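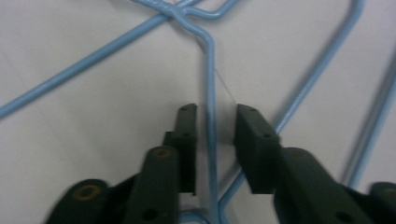 Blue wire hangers on the white table

The bus up from Julelari takes most of a morning, and I would tell anyone to sit on the left. You get the river first, then the tea stalls, then a long pull through the trees where everybody goes quiet and looks out of the window. Ohemaa slept through all of it, which I have not let her forget!

We had booked four nights in Villau because my old neighbour Ebenezer Amissah went there in April and came home talking about nothing else. He had warned us about the steps. There are 3732 of them from the lower market to the old hill temple (it says so on a painted board at the bottom, just where you could still change your mind) and we set off before breakfast with two bananas and far too much confidence.

I'll be truthful, I stopped a lot. A kind lady selling lime water waved me on to her bench, and I sat there so long that I learned the names of all her grandchildren. But the top was lovely, with a cool wind, bells going somewhere behind the wall and the whole valley laid out in greens I haven't got words for.
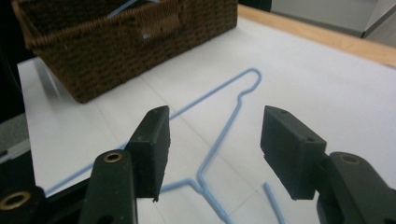 Coming down was harder on the knees, so we spent the next day doing very little. The guest house, Meretti, has a long veranda and serves a pepper soup I'm still thinking about. Our room was 3000 a night with breakfast, and the second blanket was needed, even in the warm months. Pack socks. I had brought one pair and wore them to bed every night.

On the last afternoon we took the little number 14 bus out to the waterfall at Bhuiyan. It drops you by a bridge and you walk the rest along a cobbled lane, past gardens full of marigolds and somebody's very cross geese. Go for the late bus back if you can, as the light on the hills is much softer by then.

Yaa Tsikata has asked me for the guest house number, and so have two or three others, so I'll put it in the comments once I've found the card. It's in one of my coat pockets.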